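Ustyna Holovko
Folding heavy knits, a short thread. Applies to anything with cables. Fine-gauge stuff can go on a hanger if you must.

Ustyna Holovko
1/ Weigh it first. A chunky cardigan in my drawer is 200 g heavier than the plain one in the same size, and all of that hangs off two shoulder points if you put it on a hanger. Fold it.

Ustyna Holovko
2/ Do up every button before you start. An open placket drifts as you fold and you get a diagonal crease down one front. Then lay it face up on a bed, sleeves straight out to the sides. Tables are usually too narrow for the full span.

Ustyna Holovko
3/ Smooth from the neckline down with flat hands. Don't pull on the hem. Cables contract the fabric sideways, so tugging lengthways makes the body longer and thinner and it stays that way.

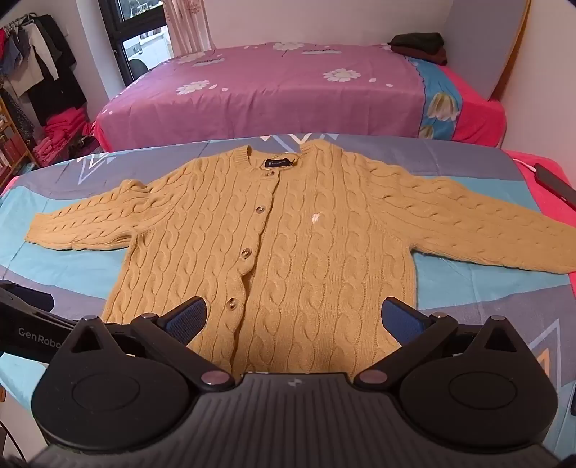 Mustard cable knit, face up, sleeves out. One small whitish spot on the front, lint or a mark.

Ustyna Holovko
4/ Lint comes off now, by hand or with a strip of tape. I tried the Burnari fabric shaver on cables and it catches the raised stitches. Fine on jersey.

Ustyna Holovko
5/ Turn it over, keeping the sleeves out. Fold one side in to the middle of the back, then lay that sleeve down parallel to the side seam. Same again on the other side. Sleeves should lie next to each other. If they overlap you have four layers of cable in one place and the pile leans.

Ustyna Holovko
6/ Hem up to the shoulders in thirds. Halves also work but the fold lands across the chest, where it shows.

Ustyna Holovko
7/ Storage: a Lernwood drawer insert takes four of these in a single row, standing on the folded edge. Stacked flat, the bottom one gets compressed ribbing at the cuffs by May.

Ustyna Holovko
Replying to a few of you: yes, vacuum bags save space. No, I wouldn't use them for wool. Cotton blends recover after a wash, in my experience.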